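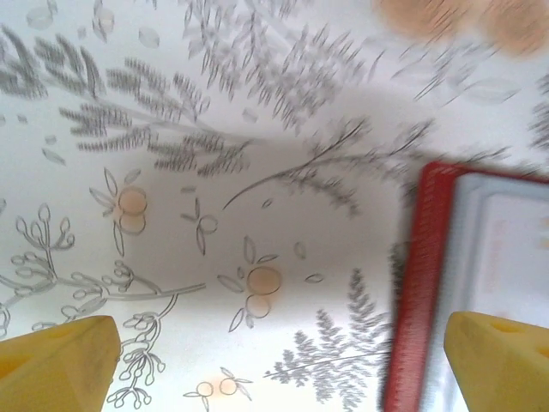 The Fern Table and the Red Wallet

Jan 3, 2018

Posted by Nisreen Obeidat

Every December I promise myself I will photograph the house properly before we put it back the way it was, and every January I find that I have photographed lunch. This year's gallery is therefore short. It concerns one table and one wallet, and readers who came for the staircase will have to wait until I find the charger for the good camera.

The plants first. When Grethe Hviid moved out of the flat on Thorlacius she left us a saucepan lid and strong opinions about bare tabletops. A white surface, she said, makes people sit up straight and talk about mortgages. So we went botanical. It is all line drawing, ferns mostly, the sort of thing you'd find in the notebook of a very patient person on a very wet vacation. I was against it for 4 days. Then I spilled lentils on it, couldn't find them among the leaflets, and came around.

Lucero Londoño claims to be able to name every plant on it. She has so far named "fern" and "other fern." Grímur Thygesen, who studied this kind of thing for two years at Utbridge, refuses to be drawn in and eats with his eyes on his plate.

Then the wallet. It is red, and I mean the red of fire engines and overdue notices. You would think a thing that color could not be mislaid on a background of gray and white, and you would be underestimating this household. Over the holidays it was reported missing six times. Twice it was under a newspaper. Once it was in the bread bin, and I have stopped asking about that one. The other three times it was on the table, among the ferns, where several adults had looked.

Skarphéðinn Bergmann suggested a hook by the door. We have a hook by the door. It holds a colander.

I do like the two of them together, though. The drawing is so fine and fussy, and the wallet just sits on top of it like somebody's uncle at a recital. There's pale stitching down the edge and a clear sleeve for a card, and up in the corner of the print there's a rose with a bit of peach in it, one of the spots where whoever drew the thing gave in and used some color. I hadn't noticed the rose until I was looking for the wallet. 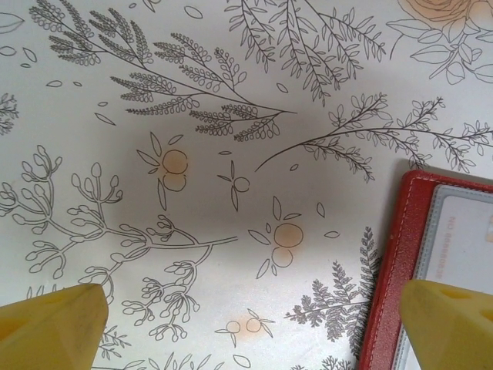
Red wallet, white card, and more fern than anyone ordered.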